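The Save Slot

Filed under: short fiction
Posted 29 March 2019

The game was called Drarnia and it fit in 435 kilobytes. I received it as a zip archive with one executable, one data file, a text file containing the controls, and a second text file that was empty. The contract was for a port. The rights had passed from Keltside, the studio that made it, to a firm in Després that collected small games and sold them in bundles of 15. The firm wanted Drarnia to run on current machines with the original behavior preserved, including the bugs, apart from the ones that caused a crash.

The source code had been lost. This is normal. I opened the executable in a disassembler and began naming functions.

Most of the work in a port like this is naming. A routine arrives with an address and no other identity. You watch what it reads and what it writes, and after a while you know that it moves the player or fades the screen. You type a name over the address and the name appears everywhere the routine is called. By the end of the first week I had named the input handler, the tile renderer, the sound mixer and most of the file code. By the end of the second I could draw the title screen in my own build.

Drarnia was a walking game. The player controlled a surveyor sent to map an island. The map was a grid of screens. On each screen you stood at the marked point, pressed the action key, and a section of the map filled in. There was no combat. There was a lamp that burned oil, and a shed on the first screen where the lamp could be refilled. When all the screens were mapped the surveyor walked back to the jetty, and a boat came in from the right side. The text said THANK YOU FOR YOUR WORK and the game returned to the title.

I finished it twice in the original and once in mine. The playthroughs matched. I sent a build to Després and they sent back a list of issues, all minor. The water was animating too fast. The lamp sound clicked when it looped. On the screen with the two bridges, the surveyor's hat was drawn behind the railing, and in the original it was drawn in front.
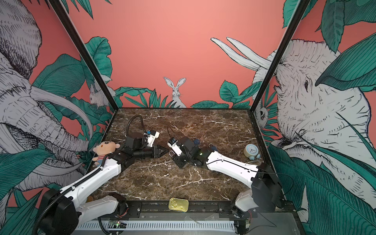 Jungle walls, coral pink at the back, with a brown marble tabletop.

The hat took a day. The water took ten minutes. While I was checking the lamp sound I found a routine I had not named.

It was short. It was called once per frame, at the end of the main loop, after the screen had been drawn. It read a counter, added one to it, and compared the result with 2000. If the counter was below that number, it returned. If the counter had reached it, it set the counter back to zero and wrote one byte to the save file.

I had already seen that byte. The save format had a header, a table of mapped screens, the amount of oil, the surveyor's position, and then a block I had labeled padding. The block was 3000 bytes long and in every save I had made it was mostly zeros. I opened my longest save in a hex editor and looked at the padding again. It began with a run of small values, and the run was as long as the time I had spent playing.

I renamed the block and I renamed the routine. The routine became log_something. I do not like to leave a name like that in a project, so I kept going.

The value it wrote was taken from the surveyor's state. Standing was one. Walking was two, three, four or five depending on the direction. Mapping was six. Refilling the lamp was seven. It was a coarse record of what the player had been doing at regular moments, stored until the block was full. After that the routine did nothing. No part of the game read the block back. I searched for the address, then for offsets that could produce the address, then for loops that would pass through it by accident. The renderer did not touch it. The ending did not touch it.

I wrote to Després and described the finding. I asked if the log should be kept. It cost nothing, but it was also dead code, and some clients prefer dead code removed. The reply said to preserve original behavior, and attached a file that had come over with the rights and had never been opened. They did not have a program that would open it.

The file was named BULTENT. It had no extension. The first bytes were the header of a Drarnia save.

I loaded it in the original. The title screen appeared, and CONTINUE was lit. I pressed the key. The surveyor was on the jetty, at the position where the boat arrives. The map was complete. The lamp was empty, which should not have been possible, because an empty lamp returned the player to the shed. There was no boat. I waited for as long as the ending normally took and the boat did not come. I walked left, off the jetty and onto the first screen. The shed was there. I refilled the lamp and walked back, and the ending played.

I restored the file from the copy and opened it in the hex editor. The log was full. I wrote a small script that read the values in order and printed them as words. The first part was ordinary. Somebody walked, stopped, mapped, walked. They were slower than me. They went back to the shed more often than they needed to. Near the middle of the block the mapping stopped, which I took to mean that the map was done, and for a while the values were all directions. Right, right, down, right. The player was walking to the jetty.

After that came a stretch of ones. Standing.

It was broken by a few sevens, one at a time, each with some walking on either side of it. Then more ones. I counted the sevens and worked out the oil. The player had stood on the jetty until the lamp was almost empty, walked to the shed, filled it, walked back, and stood on the jetty again. They had done this until the log ran out.

The question was why the boat had not come. I had the ending routine named and commented, so I read it again with the save in front of me. The boat was triggered when three conditions were true: the map was complete, the surveyor was on the jetty tile, and a flag at the end of the header was clear. In my saves the flag had always been clear. In BULTENT it was set, and it should have stayed set when I walked to the shed. It had not. I put a breakpoint on it and walked the same path. The flag was cleared by the refill routine, but only if the lamp was completely empty at the time of the refill. If there was any oil left, the refill skipped that instruction.

The flag itself was set by the pause key. Pausing the game on the jetty tile, on the frame when the boat would have been created, set it. The window was a single frame wide. It was a bug, and a rare one. A player who hit it would have a finished map and an empty dock, and the only way out was to let the lamp go dark, which the game had spent its whole length teaching the player to avoid.

The player had always gone back in time. Then, at some point after the log filled, they had not.
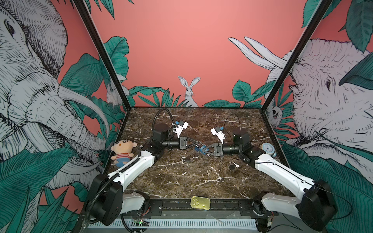

Rabbit among the leaves, back wall.

I do not know how the lamp came to be empty with the surveyor still on the jetty. The forced return to the shed is in the same timer as the boat, and with the flag set the timer is stopped. So the lamp goes out and the surveyor remains in place. The screen is drawn with the dark palette. In the dark palette the water is still animated, at the correct slow speed.

I wrote up the bug for Després. I listed the steps to reproduce, the addresses, the effect on the save file, and two possible corrections. The first was to clear the flag on every refill. The second was to leave it alone, on the grounds that it did not cause a crash. I recommended the first. I also noted that any correction would apply only to new refills, and that an existing save in the BULTENT state would need the player to walk to the shed at least once.

They chose the second. Original behavior was in the contract, and no customer had reported the problem.

I completed the remaining items on the list. I renamed log_something to log_player_state and moved it to the file with the other save code. The build passed on all the target systems in June. I sent the final archive with the symbol table, the notes, and the empty text file, which I had kept because it was in the original.

Before I closed the project I loaded BULTENT once in the new build, to confirm that old saves were compatible. The title screen appeared and CONTINUE was lit. The surveyor was on the jetty in the dark palette. I let it run while I filled out the invoice. Then I walked left, filled the lamp, walked back to the marked tile, and stood there until the boat had come all the way in. I did not save.

The test is recorded in the notes as passed.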